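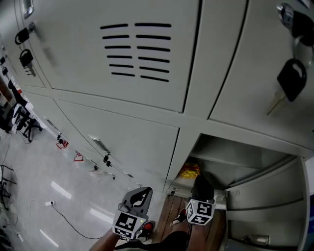 Slow films where everyone is stuck in one place

Film Talk > World Cinema > Recommendations
Page 1 of 1

evdokia_k
Posts: 3413
Joined October

I've got a long weekend coming and I'd like to spend it on films where a group of strangers can't leave somewhere. Snowed-in railway station, island with no ferry, broken-down coach, that sort of thing. I don't want horror and I don't want a murder. I've seen the obvious ones in English, so anything subtitled is welcome, and old is fine.

The one that started me off was Ronumberg, which I saw at the film club in Trevness. A train stops at a mountain halt and the passengers have to share a waiting room for four nights. Very little happens. I thought it was wonderful and my husband slept through most of it.

Evdokia Kontogiannis

lahcen_az

Ronumberg is a good one to start with but I'd say it goes on too long. The first two nights are very well done. After that the director seems to run out of things for the schoolteacher to do and she just looks out of the window.

If you want something tighter, try The Ferryman's Table. It's by Pîrvu, same director, made before Ronumberg and half an hour shorter. Six people in a café at a landing stage waiting for fog to lift. There's one long take of them eating soup which I have watched more times than I should admit.

mrs_buzatu

I can't agree about the schoolteacher. She is the whole film. When she looks out of the window on the third night she has already decided not to go to her sister's, and you can tell from how she has folded her coat. If you cut those parts you are left with some men playing cards.

Evdokia, I would see The Ferryman's Table, but see it second. It's colder. Nobody in it is kind to anybody until the last ten minutes.

lahcen_az

I didn't notice the coat. I'll have another look.

I still think the card games are the best thing in it though. The old man cheats in every single hand and the others let him.

lucian_g

Does anyone know which version of Ronumberg is going round the clubs? I've got the Lindinance disc and it has the music over the opening, but a friend saw it projected and told me it opened in silence with only the sound of the train. Mine is also missing the conversation with the stationmaster's son, going by the printed script.

evdokia_k

Ours in Trevness opened with no music. Just the train, and then a very long wait before anyone speaks. The stationmaster's son was in it. He asks the doctor if he can look in her bag and she says no, and then later on she lets him.

lucian_g

Then I have the shorter cut. That's annoying, as the back of the box says complete. I wrote to Lindinance when I bought it and had a polite answer saying it was made from the best print available to them.

roxana_c

There are two cuts. The longer one was the one shown at home, the shorter one was made for sale abroad, and the music was added for that. I prefer the short one, and I know I'm in a minority here. The son is a sweet character but his scene explains too much about the doctor. Without it you have to work out why she stays behind with the luggage.

Evdokia, other things you might like:

A Week at the Salt House. Surveyors and a wedding party, flooded road. Funny in places.

The Lower Pass. Two lorry drivers and a vet in a hut. Hardly any talk. The snow is plainly studio snow, but you stop minding.

Ninth Lamp. Lighthouse, relief boat doesn't come. There is a death in this one, though it's not a murder.

mrs_buzatu

The Salt House one is lovely, I second that. The bride's grandmother gets all the best lines and the actress had never been in a film before.

I would leave out The Lower Pass. It was hard work, and I like slow films.

lahcen_az

The Lower Pass is better than that. It needs a big screen and a dark room. I tried it once on a laptop on a train and gave up, then saw it properly a few years later and was very taken with it. The scene where they share out the bread takes the time it would really take.

mrs_buzatu

I did see it in a cinema. There were 33 of us at the start and a good few less at the end.

roxana_c

That sounds like every screening I've ever been to of anything from that decade.

Lucian, if you read the printed script, does it have the ending with the second train? The cut I know stops with the signal changing and you never see a train arrive at all. I've read in a couple of places that an ending was shot with everyone getting on board and the teacher left on the platform.

lucian_g

The script has it, yes. A page and a half. The train comes in, the passengers get on, the card players argue over a seat, and the teacher sits down on the bench. There's a note in the margin that says "perhaps not needed". I don't know if that was the director's note or the editor's. The introduction doesn't say.

evdokia_k

We had the signal changing and then the credits. I'd have liked to see her on the bench, I think, but I can see why they stopped there.

Thank you all. I've ordered The Ferryman's Table and A Week at the Salt House, and the library has Ninth Lamp on the shelf. I'll leave The Lower Pass until somebody shows it near me.

lahcen_az

Watch the soup scene with the sound turned up. You can hear the foghorn under the spoons and it gets slightly closer each time.

mrs_buzatu

One more if you have an evening left over. The Inn at Four Roads, black and white, a party of travelling actors and a tax collector held up by a landslide. The last reel of the print I saw was in bad shape, but there's a scene where the actors perform for the tax collector to pay for their beds and he corrects their lines. I don't know if it's on disc.

lucian_g

It isn't, as far as I can find. It was shown on television once and I have a recording of the second half only. It starts in the middle of that scene, with him already standing up and telling the youngest one she has skipped a verse.

roxana_c

I may have the first half on tape. I'll look in the loft and send you a message.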